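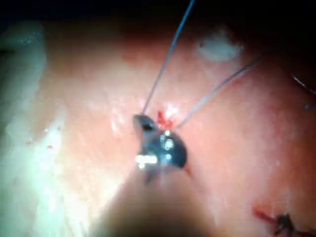

Ticket: left jaw slip warning during suturing, and what counts as a proper stop
Opened by: Ayman Chidiac
Status: Closed, with one follow-up
Print this page | E-mail this ticket

Monday, 8:40 a.m.

Hi all, me again. I've got two things tangled together here and I'm putting them in one ticket, so apologies in advance to whoever has to split them up.

On the Simon bench in the tissue lab we keep getting a "grip margin low" warning on the left needle driver. It comes up while the thread is under tension, so right when you're pulling a stitch snug, and then it clears by itself a moment later. The arm keeps going. The run finishes and the log says "completed, no faults." Which sounds great! Except our own bench rules say any grip warning with a needle or thread in the tissue is a hold, and a person looks at it before the arm moves again. So either the rule is wrong or the software is ignoring it, and I don't love either one.

What I've tried so far:

- Restarted the controller. No change.
- Swapped the left driver with the spare from the drawer. Warning came back on the third stitch.
- Ran it with no tissue and no thread, just open and close. Clean, not a peep.
- Checked the grip threshold in the settings page. It's at 90 percent, same as what's written on the setup sheet.

Can somebody from the software side tell me what "clears by itself" means in terms of what the arm does during that moment?

Monday, 11:15 a.m.
From: Erzsébet Erdős

Hi Ayman, thanks for trying the open and close run first, that saved me asking. Can you send me the event log with the verbose setting on? The summary page hides anything shorter than its own cutoff and I'd like to see the raw thing. Also, which version of the Grusby controller package is on that bench? And did you do the jaw calibration after you swapped the driver, or did you go straight into a run?

Monday, 11:50 a.m.
From: Ayman

Ha, okay, you got me. Straight into a run. I did the calibration before the first driver went in and figured the spare was the same part, same numbers. I've just looked at the sheet and it says "after every instrument change" in bold, so that's on me.

Verbose log attached. Package is the September one.

Monday, 2:05 p.m.
From: Ayman

Update! Calibrated the spare properly, ran a full line of stitches, and the warning is still there but a lot less often. Two in the whole line, where before I was getting one every few stitches. So the calibration mattered but it isn't the whole story.

I also did the cleaning step again by the book, with the soft brush, getting down into the hinge. I'd been giving the jaws a wipe between runs and calling it good, and the brush came out dirtier than I'd like to admit. Going to do another line now.

Monday, 3:30 p.m.
From: Erzsébet

I've been through your log. Here's what I see. The warning goes up when the measured grip falls under the threshold. The package then waits 14 samples, and if the grip is back by then it drops the warning and never raises a hold. During those samples the arm is still following its path. So to answer your first question, the arm does nothing different at all.

That waiting period was put in for the Bonudora test rig, which uses foam pads and throws off a lot of noise. It should never have been the default on a bench with tissue. There's a setting called hold_on_first_warning and on your machine it's off. Please turn it on.

I wouldn't touch the threshold. I know it's tempting to bring it down so the thing stops nagging, but then the number on the sheet and the number on the machine don't match and the next person has no idea why.

Monday, 4:10 p.m.
From: Ayman

Turned on, saved, restarted, and I checked it stayed on after the restart (it did). Then I forced a warning by setting the driver up with a bit of suture packaging film in the jaws on the practice pad, and the arm stopped dead and asked for an acknowledgment. Lovely. That's what I wanted from the start!

The line after the brush cleaning had no warnings in it, by the way. I don't want to call that fixed off one line, so I'm going to keep a tally for the rest of the week.

One thing that bugs me: the acknowledge button lets you carry on without saying what you saw. I could lean on it with my elbow and be off again. Could it at least ask for a short note? Our rule says a person looks at the jaws, the needle and both ends of the thread, and then writes it down. Right now the writing down happens on a clipboard, and it only happens if the person remembers.

Monday, 4:45 p.m.
From: Erzsébet

Agreed on the note. I've opened that as its own request under Bumusness, where the screen changes live, and linked it here. Until it's in, please keep the clipboard going.

I also looked up the service count on the first driver, the one you took out. It's at over 2,000 closes and the sheet says send it in at that point. So don't put it back in the drawer!

Tuesday morning
From: Ayman

It was in the drawer. It's now in a bag with a red tag on it. Here's the wording I've put on the bench sheet, shout if any of it is off:

1. Any grip warning with needle or thread in tissue is a hold. The arm stays put until someone has looked.
2. Check the jaws, the needle, and both ends of the thread. Write down what you saw before you acknowledge.
3. Calibrate after every instrument change, same part or not.
4. Brush the hinge between runs. A wipe doesn't count.
5. Check that hold_on_first_warning is on at startup and initial the box.
6. Threshold changes go through a ticket.

Tuesday, 10:20 a.m.
From: Erzsébet

Looks good to me. For number 5, add "and after any package update," as an update can put the defaults back. Closing this one. The follow-up for the note field stays open, and reopen here if your tally picks up any more warnings.

Print this page | E-mail this ticket

We use cookies to keep you signed in and remember your ticket filters. By continuing to use this site you accept our use of cookies. Accept | Cookie settings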